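Una mañana en Ternel viendo a un robot ordenar la cocina

Llevo tiempo recibiendo invitaciones a jornadas de puertas abiertas de empresas de robótica y casi siempre digo que no. Suelen consistir en un vídeo acelerado, un café malo y una persona muy joven que repite la palabra «autonomía» hasta que pierde el sentido. A esta fui porque me quedaba a dos paradas de autobús y porque la convocatoria prometía algo que no se ve a menudo: tareas de cocina, en directo y a velocidad real. Eso ponía, «a velocidad real», y me pareció una forma curiosa de admitir que las demás veces no lo es.

La empresa se llama Hashmi y ocupa el bajo de un edificio de viviendas en Ternel. El sistema que enseñaban lo han bautizado Godstead, y según el folleto es el heredero de otro anterior, Nornham, del que nadie quiso hablarme demasiado. Dos brazos, dos pinzas y una cocina de verdad, con sus azulejos y sus trastos. Éramos 18 visitantes repartidos en turnos. A mí me tocó el segundo, a las once.

Lo primero que agradecí es que no fuera un decorado. He visto demasiadas cocinas de demostración con tres manzanas de plástico y una encimera en la que nunca ha caído una miga. En esta había una mesa llena de cacharros, bolsas debajo, una silla con otra bolsa encima. Parecía mi casa cuando vuelvo de la compra y suena el teléfono. Tres cuchillos a la derecha de la tabla de cortar, eso sí, y unos cuantos miramos de reojo hacia las pinzas.

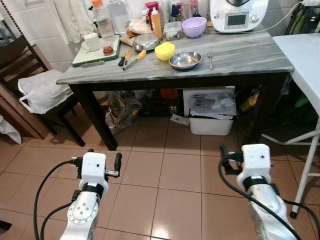
¿Lo hace solo o hay alguien manejándolo?

Depende del rato, y conviene preguntarlo cada vez. En mi turno nos explicaron que una parte de la sesión era teleoperada: una persona mueve los brazos a distancia y el sistema registra lo que hace para aprender después. En otra parte, el robot ejecuta por su cuenta lo aprendido. Las dos cosas son legítimas. Lo que me molesta es que desde el lado del público se parecen mucho, y que el cambio de una a otra se anunció en voz baja, mientras la gente hacía fotos. Tuve que preguntarlo dos veces para saber qué había estado mirando durante los primeros minutos.

Una vez aclarado eso, la cosa mejora. Me fijé en los tiempos, que es lo que uno puede comprobar sin fiarse de nadie. La primera tarea completa que cronometré, recoger cuatro objetos y dejarlos en otro sitio, duró 246 segundos. Son más de cuatro minutos. Mi vecina de turno dijo que su hijo adolescente tarda más, y la sala se rio, pero la comparación hace trampa: al adolescente no hay que recolocarle la taza cuando la agarra torcida. Aquí hubo que hacerlo, y quien lo hizo fue un técnico que metió la mano con mucha naturalidad, como quien aparta un mechón de pelo.

Pregunté si esa ayuda contaba como fallo en sus estadísticas. Me dijeron que depende de la métrica. Apunté la frase en la libreta, con un subrayado.

Tampoco quiero ser injusto. Hay momentos en los que te olvidas de la libreta. Ver cómo una pinza se acerca a un objeto fino, duda (o lo que sea que hace una máquina y que nosotros llamamos dudar), corrige un poco el ángulo y cierra tiene algo que engancha. Yo he trabajado bastantes años con maquinaria industrial y estoy acostumbrado a lo contrario: movimientos exactos, repetidos, siempre en el mismo sitio, y si la pieza llega dos milímetros desplazada salta la alarma y se para la línea. Una cocina no tiene línea. Cada cuchara está donde la dejó alguien, y para un brazo robótico eso es un problema serio.

La parte que más me interesó fue la de la mesa plegable blanca, que está más despejada. Allí se veía bien el trabajo fino, con una cuchara metálica en una de las pinzas y una taza de plástico al lado. Una cuchara es una faena: delgada por el mango, ancha por el otro extremo y brillante, así que los reflejos le complican la vida a cualquier cámara. Pregunté por los reflejos y obtuve la mejor respuesta de la mañana, larga, técnica y con un «eso todavía nos da guerra» en medio. Ojalá hubieran empezado por ahí.

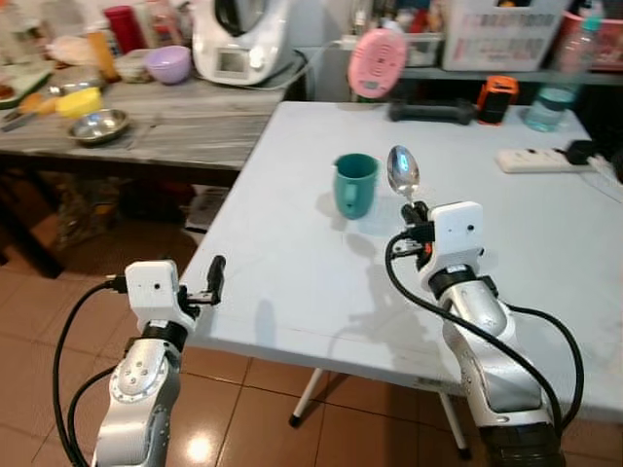 Lo que me llevo y lo que no

Me llevo una impresión mejor de la que traía sobre el hardware. Los brazos se mueven con suavidad, no hacen apenas ruido y los cables, que cuelgan por todas partes, no se engancharon con nada mientras yo estuve mirando. Me llevo también el folleto, que habla de «ayuda doméstica para todos los hogares» y no menciona un precio en ninguna de sus cuatro páginas.

No me llevo la convicción de que esto vaya a entrar en una casa normal a corto plazo. Se lo dije a la persona que nos despedía en la puerta y me contestó que hace dos años no podían ni coger la taza. Lo creo. Pero esa frase la he oído, con otros objetos, en todas las ferias a las que he ido, y sirve igual para el que está a punto de llegar que para el que se va a quedar a mitad de camino.

Pedí los datos de intentos y aciertos de las sesiones sin público, separando lo teleoperado de lo autónomo. Me apuntaron el correo en una hoja. Si los mandan, los publico aquí enteros, aunque me quiten la razón.

Para quien quiera ir, harán otra jornada en marzo. Hay que inscribirse, la calle está en obras y se entra por el patio de atrás. Id al primer turno si podéis — en el mío ya se notaba la prisa por terminar — y preguntad desde el principio quién está moviendo los brazos.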